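Picking from a divided bin: planner keeps choosing grasps that hit the side wall

Print this page | E-mail this thread

Category: Robot software > Motion planning and grasping

Posted by skarnwood_bench

I have a bin picking setup that works well in the middle of the bin and badly near the walls. I'm hoping someone has been through this and can tell me which part of the software to fix first.

The arm is a KUKA with a two-finger gripper. The bin is a big gray one with a sloping divider, and we pick from the larger section. Objects are mixed household and workshop things. A fixed camera looks down at the bin. Grasp candidates come from a sampler that looks at the depth image, scores each pair of contact points, and hands the top one to the planner. The planner is Duman, with the stock collision checker. We run a pick attempt about every 11 seconds.
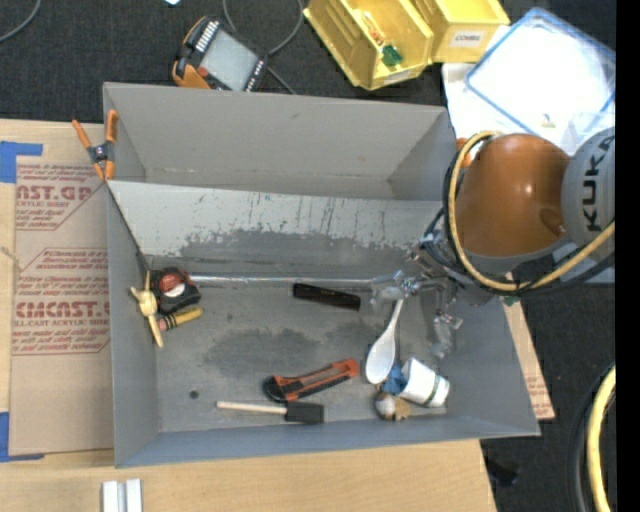 Larger section of the bin, with the left finger over the spoon handle.

The objects against the left wall are the ones that give me trouble, the tape measure most of all. The sampler likes it because it has clean edges, but one of the two fingers then has to go down between the object and the wall. Duman says the path is clear. The arm goes down, the finger touches the wall, the force limit trips, and the cell stops. Over 500 attempts I had 55 stops like this, nearly all within a finger's width of a wall or the divider.

Things I have tried:

Raising the collision padding on the bin model. This stops the contacts but then the planner rejects almost everything near a wall and the bin never gets emptied.

Lowering the approach speed. Same contacts, just gentler.

Re-running the hand-eye calibration. The residual went down a little, no change in the stops.

The bin model is a plain box from a CAD file with a flat vertical plate for the divider. The bin is clamped at the top of the wall and does not move as far as I can tell. Should I be looking at the sampler, the planner or the model?

Posted by traratine_user

The model, before anything else. You say the divider slopes, and then you say it is a vertical plate in the collision scene. Those can't both be right. On one side of that plate you are blocking free space and on the other side you are letting the finger go through solid material. Many bins have walls that lean outward too, so check the side walls the same way.

What I would do is touch off the real bin. Put a pointed tool on the flange, touch each corner at the rim and again at the floor, and touch the divider at top and bottom. Build the mesh from those points. It takes an afternoon and you only do it again if the bin gets moved. While you are there, check the clamps. They stick up over the rim and should be in the collision scene as small boxes, or sooner or later a wrist joint will find one.

After that, keep the padding but make it different for each link. We use 2 mm on the fingers and a lot more on the wrist and on the cable bundle. A single padding value for the whole arm is what makes the planner refuse everything near a wall. The cables matter more than people expect – if they hang in a loop beside the wrist, the checker has no idea they exist unless you add a capsule for them.

Posted by anon_4

just use suction

Posted by lullier_dev

Agree with fixing the mesh, but I'd change the sampler as well. Right now the score only knows about the object, so it will keep sending wall grasps to the top and the planner will keep throwing them out. Two changes helped us.

First, pass the top several candidates to the planner and take the first one that plans. If you only pass one, every rejection costs a full cycle.

Second, add a clearance term to the score. For each candidate, project both finger footprints at the open width into the depth image, then check the height under each one. If either footprint lands on a wall or on another object, mark it down hard. Also try rotating the grasp so that both fingers lie along the wall, with neither one behind the object. Long thin things like a spoon handle are usually fine this way. Something wide and flat against the wall may have no good grasp at all, and then you want a push action that slides it toward the middle first.

One more thing to look at is the depth itself. Shiny strips and smooth walls can give bad points, and a sampler will sometimes put a contact on a wall because it reads as an object edge. Crop the cloud with the new mesh, a few millimeters inside the walls, before you sample.

Posted by skarnwood_bench

Thanks. I measured the divider and the model is wrong by a lot at the bottom. I'll do the touch-off and the per-link padding, then the clearance term. No suction on this cell.

Tags: bin picking, collision model, grasp sampling, Duman

Related threads

Duman: attaching a held object to the gripper link
Point cloud has holes on clear plastic
Setting force limits for contact with the bin floor
Push before grasp, how to decide when
Traratine driver drops joint states after pause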